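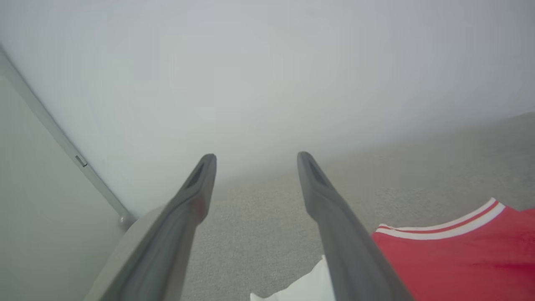 Maddocks House fit-out: progress to 26th March
Prepared for the Irdale Fund by Dilwyn Lloyd

Dear all,

You asked for a shorter report this time, and fewer adjectives. I'll do what I can.

Ground floor

The two front rooms are carpeted and painted and I am calling them finished. You will remember that the carpet took up most of the February meeting. We went with the light grey, low pile, with the fine speckle in it, and I would like it recorded that the speckle was my idea and that it hides biscuit crumbs very well. The walls are plain white. The paint company has a more poetic name for the colour, and charges accordingly.

Skotine laid the carpet over two visits. The first visit was mainly a conversation about whether the floor underneath was level. It was not. The levelling compound added $800, which I have taken from the contingency line, and it needed a day longer to cure than the tin promised. Total area laid is 141 square metres, including the passage.

There is still no skirting in the back office. The boards were delivered in the wrong profile, went back, and were delivered again in the same wrong profile with a fresh docket. Tosska now say the first week of April. I have asked them which April.

Storage

The tall cupboards have been the slow part. Units for the meeting room are up, doors hung and adjusted. The ones for the kitchenette are in their boxes in the passage, where people have begun leaving their coats on them. Our joiner is booked for two days next month and I would ask that the coats be gone by then.

One change from the plan: the cupboard beside the fire exit has been dropped. The building inspector looked at it on the drawing for quite a long time and then at me. We lose a shelf or two for folding chairs, and the chairs will go under the stairs.

Money

Spent since the last report: $1068 on paint, fillers and sundries, plus the levelling already mentioned. Skotine's main invoice has not arrived. I have rung them twice to ask for it, a new experience for me and I think for them. The remaining contingency should cover the blinds if we stop discussing motorised ones.

Not done

Blinds in both front rooms. The afternoon sun comes in hard on that side and the projector loses the argument every time.

The noticeboard. Everyone wants it on the big blank wall and I would like to hold out a little longer, having only just got it smooth. If it must go up, I propose the passage.

Signage for the front door. The current sign is a sheet of paper in a plastic sleeve. It has been through two storms and now reads as a watercolour.

Bookings

We have 12 regular groups waiting to move back in. The choir would like to know whether the carpet will make them sound worse. I have told them the carpet is neutral on the matter. The playgroup has asked about paint on the floor and I have asked the playgroup the same question.

What I need from you

Approval to move the shelving money for the fire exit cupboard over to blinds, and a decision on the noticeboard before the joiner comes. An email will do for both.

The next report will follow once the skirting is on.

Dilwyn Lloyd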